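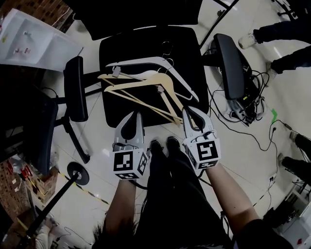
About Culville Garment Care

Culville Garment Care cleans, presses and repairs clothes for people who live or work in and near Culville. We opened in March, in a single unit on Moges Street, with one press and a counter. We now have 3 shops: the original on Moges Street, one at Sevuvbridge next to the bus station, and a small drop-off counter inside the Zestodis building. All cleaning is done at Moges Street. The other two shops take clothes in and hand them back.

What we do

Most of our work is everyday clothing. Shirts, pants, suits, school uniforms, coats in the fall. We also take curtains, tablecloths and wool blankets. We do not take leather, fur or rugs, but the counter staff keep a list of places that do.

Repairs are done by our own sewing staff. They handle hems, zippers, linings, buttons and small tears. Larger alterations, such as taking in a jacket across the shoulders, need a fitting first, and fittings are at Moges Street only.

Wedding dresses are priced after we have looked at them. Please bring the dress in before you need a firm figure – we don't quote for these over the phone.

How it works

Each item gets a paper tag at the counter with your ticket number on it. The tag stays on until you collect. Stains are marked at the counter too, so tell us what caused them if you know. Coffee, oil and ink are all treated differently, and an old stain that has been ironed at home may not come out.

Clothes brought in before noon at Moges Street are normally ready the next working day. Allow one extra day at Sevuvbridge and Zestodis for the van.

Hangers

We take back hangers in any of our shops, wood, plastic or wire, whether they came from us or not. Sound ones are used again. Last year customers returned 1,810 of them, and we would like to reach 2,000 this year. Bundles of up to 20 are easiest for the counter to handle.

Accounts for businesses

We clean uniforms and table linen for restaurants, clinics and offices. Account customers get a weekly pickup and one bill at the end of the month. Ask at any counter for the form.

Uncollected items

We hold finished clothes for ninety days and will call the number on your ticket before that time is up. If your number has changed, please let us know.

Page last updated 2026-10-15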